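Gripper trial at Stevwood: frequently asked questions

Last updated 2023-04-10

What is being compared?
Two sets of fingers for the same small arm. The Oravec fingers are the ones we have used since September. The Vonia fingers are newer and come with a softer pad. The arm, the controller and the control software stay the same throughout, so any difference in the results should come from the fingers.

Which arm do you use?
A PiPER, fixed at one side of a white table. We chose it for its reach and for its size, as the benches at Stevwood are narrow.

Why a tea table?
Cups and teapots are awkward to handle. They have thin handles, curved sides and not much flat surface to hold. Earlier tests with wooden blocks gave both sets of fingers nearly full marks and told us very little.

Where is the camera?
On the gripper itself, so it moves with the fingers. Its cable is left with a wide loop above the wrist and then tied in along the forearm. With a shorter loop the plug worked free after about 100 moves – a longer one fixed it.

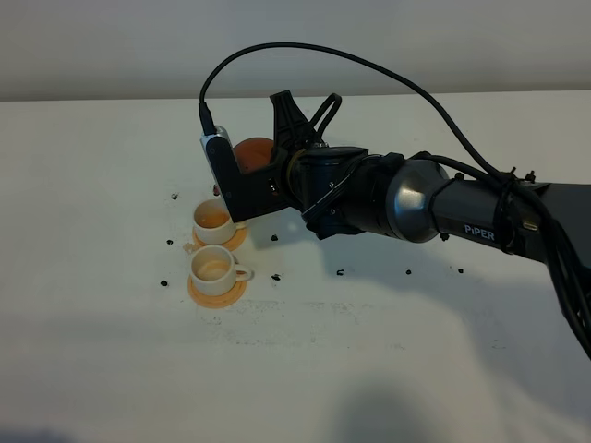
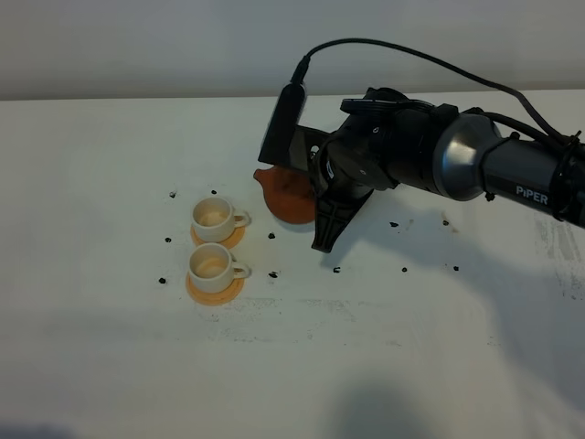 Both views are from the tea table, with the PiPER arm coming in from the right.

How is a run scored?
Each run has 14 steps. A step scores one point if the item is picked up, moved and set down inside its marked area in the plan. A dropped item scores nothing, and the run carries on from the next step. Cups that tip over are stood up again by hand before we continue.

Do the fingers need calibrating after a swap?
Yes. Allow 11 minutes for the swap and the check. The camera has to be checked as well, even if its mount has not been touched.

Can I use my own fingers?
Yes, if they fit the standard mounting holes and open to at least 6 cm. Send the drawing first. We will not fit parts that we have not seen on paper.

Does the lighting matter?
More than we expected. The arm throws a soft shadow over the table, and early versions of the software sometimes took the edge of it for an object. Please leave the blinds as you find them during a set of runs.

Where are the results?
The raw scores are in the Horkville folder, one sheet for each set of fingers. Video is stored separately and has to be asked for.

Who do I contact?
Rūta Strazds looks after bookings and spare parts. Please include the name of the finger set in the subject line.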